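Wednesday, June – print bench notebook
Folding trial, brochure stock, second go

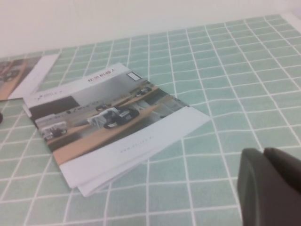
Khurram Bhutto thinks the cracking is grain direction and has nothing to do with the toner, says we should have checked that before ordering the whole lot from Sturkex. Fair. Going to check it now.

Tore a strip each way from an unprinted sheet. Clean tear along the short side, ragged on the long side. So grain runs short and we've been folding across it. Explains a lot.

Setup: 200 sheets Sturkex, 200 sheets Vultine, same weight, same artwork. Creased first, then folded by hand with the bone folder. Vultine is grain long, checked with the same tear test.

Sturkex – 11 bad spines in the first handful, stopped wasting them. White showing through the dark blue panel, worst at the outer fold. Heavier crease helped a bit but then the sheet wants to spring open.

Vultine – much nicer. Couple of faint lines if you tilt it under the lamp, nothing a customer would notice. Folds flat and stays there. Slightly yellower than the other though, Edard will complain, they complained last time.

Tried leaving a few Sturkex sheets in the damp cupboard over lunch. Less cracking but they curled, and one stuck to its neigbor. Not doing that agian.

Job total is 636 so we are short on Vultine whatever happens. Rang Bajpai, they can cut the same stock grain long if we ask before 4 pm. Asked. Waiting on price.

To do:
write grain direction on the shelf labels, all of them
new blade for the trimmer, left edge is fuzzy
send Edard one folded sample of each
find the other bone folder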